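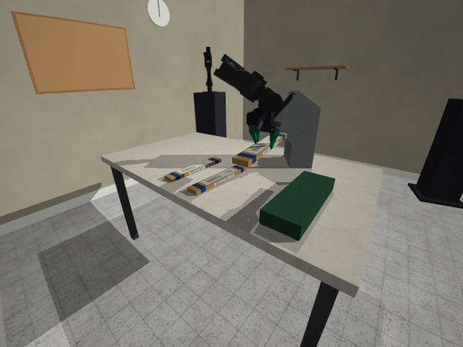
Parcel shelf moves to the Standthorpe branch in June

The parcel shelf at the Zarnside library will close at the end of May and reopen at the Standthorpe branch on the first Wednesday in June. Members who have parcels sent to the library should start using the Standthorpe address for anything ordered after the middle of the month.

The shelf began as a favor to people on the hill roads, where carriers often leave packages at the bottom of the lane. Last year it took in 2,631 parcels. The back hallway at Zarnside was never meant for that, and in December boxes were stacked in front of the fire door twice. The fire inspector wrote us up the second time.

Standthorpe has a room off the parking lot with its own entrance. It used to hold the large-print collection, now out on the main floor next to the magazines. Bansal Builders put in the new shelving and widened the door, and the work was finished under budget. What was left over paid for a ramp.

Hours will be longer than they are now. The room opens at 8 a.m. on weekdays, an hour ahead of the library itself, and closes at 7 p.m. Saturday hours stay at 10 to 4. There is no Sunday pickup.

A few of the rules are changing too. Parcels will be held for 4 days instead of a week. After that they go back to the carrier, and the member has to arrange redelivery. If you are going out of town, call the desk before you leave and we will mark your name for a longer hold. The weight limit is 50 pounds. We can't take food that needs to be kept cold, live plants, or anything with a hazard label.

Long items such as curtain rods, blinds and fishing poles are fine up to 100 inches. They will be kept in the rack behind the counter, so please ask for them. Several were missed this winter by people who checked the shelf, didn't see a box with their name on it, and went home.

Bring your library card or a photo ID. If someone else is picking up for you, give them a signed note or add them to your account ahead of time. Katalin Sárközi at the Standthorpe desk can add a name over the phone.

The service is still free to cardholders. We looked at charging a dollar a parcel and decided against it for this year. The question will come up again when the county budget is set in the fall.

Members in Skernow asked whether the bookmobile could carry small packages on its regular route. It can't at present. The insurance covers library materials only, and the insurer has not yet given us a price for adding anything else. Emese Rácz is handling that and would like to hear from Skernow households who would use it. Leave a note for her at either branch.

Returns with a prepaid label can be dropped off at Standthorpe before 2 p.m. for same-day collection. Zarnside will no longer take returns once the shelf closes.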